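Hoxha Papers > Home and Food > Cooking Habits in Rented Kitchens > Section 3

Shares 20 | Comments 2

3. Use of the lid in everyday cooking

In the previous section we described how the tenants of Trullisden pay for their energy. The present section is about a smaller matter, the pot lid, and about the question why it is used so unevenly between homes that are otherwise much alike. The advice to cook with the lid on is old and is printed in most of the leaflets which the tenants receive. It is also cheap advice, as nearly every household already owns a lid. In spite of this, many people who took part in our study told us that they leave the lid in the cupboard for most dishes, and some could not say where it was.

We visited 20 households in August. All of them rent from the same landlord, and the kitchens were fitted in the same period. Each visit was made by Ayantu Araya, who spoke with the person that does most of the cooking and asked this person to prepare a usual meal. We did not tell the cooks that the lid was our interest. We told them only that the study is about cooking, which was true, and we gave the full explanation afterwards. The cooks kept their own pots, and no new equipment was offered.

The position of the stovetop in relation to the rest of the kitchen has some importance (Figure 2). Where there is free bench space beside it, a lid can be put down while the cook stirs or tastes. Where there is none, the cook has to hold the lid in the other hand, or put it in the sink, or balance it on another pot. Several cooks named this as the main trouble. One of them said: "I take it off to stir, and then it has no home, so it goes back to the cupboard and stays there."
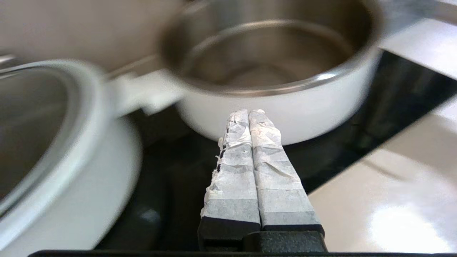

Figure 2. At the stovetop.

A second reason is fear of boiling over. Rice, pasta, milk and lentils were named most often. A cook who has once cleaned burnt starch from the stove remembers it for a long time, and the memory seems to be stronger than the wish to save energy. We noticed that the same persons did not think of turning the heat down after the water had boiled. They treated the heat as fixed, and the lid as the only thing that can be changed. This is in our opinion the most useful finding of the visits, because the leaflets speak about the lid and about the heat on separate pages, as if they had no connection.

The third reason is taste and texture. Here the cooks are often right. A sauce that has to become thick needs to lose water, and a lid prevents it. Green vegetables were also mentioned, with the argument that they keep a better colour in an open pot. We do not wish to correct such habits. A rule that asks for the lid at every meal will be broken at the first stew, and after this the cook may not trust the rest of the rule.

The kind of lid is also of interest. Metal lids were liked for their strength, but cooks lifted them often to look inside, and each time steam was lost. Glass lids allow looking without lifting, at least until they become cloudy with steam. Then the cook lifts the glass lid too. Some people shake it a little, so that the drops run together and the view is clear again. The knob matters more than we had expected. If it becomes hot, the lid is handled with a folded cloth or is caught by its edge, and both ways were described to us as unpleasant. The Fletell leaflet, which most households had received, does not mention the knob at all.

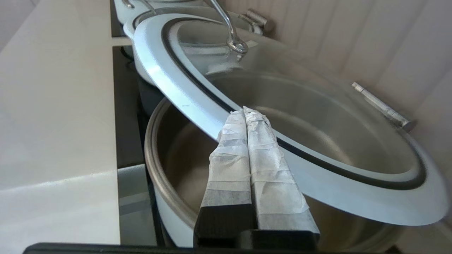
Should the lid stay on after the water has come to the boil?

It depends on the dish, but for boiling potatoes, rice or pasta it can stay on if the heat is turned down at the same time, and it may be moved a little to one side if foam begins to rise.

After the meal was ready we did a simple comparison with those cooks who had time. A pot was filled with 2000 mL of cold tap water and brought to the boil, first open and then, with fresh water, covered. We give no average here. The pots were different in width and thickness, and the stoves did not have the same age, so an average would say little. The purpose was to let the cook see the difference on their own stove. In the words of one cook, the leaflet had told her this for years and she had believed it, but she had not felt it.

We therefore suggest that the Dravura programme, when it prepares its next leaflet, puts the lid and the heat in one sentence, names the dishes for which an open pot is better, and shows a place where the lid can rest. The wording should be tried with tenants before printing. How this can be done with tenants who read little English is discussed in Section 4.

Published 03/11/2024 | Contact the editors | Copyright Hoxha Papers | Back to top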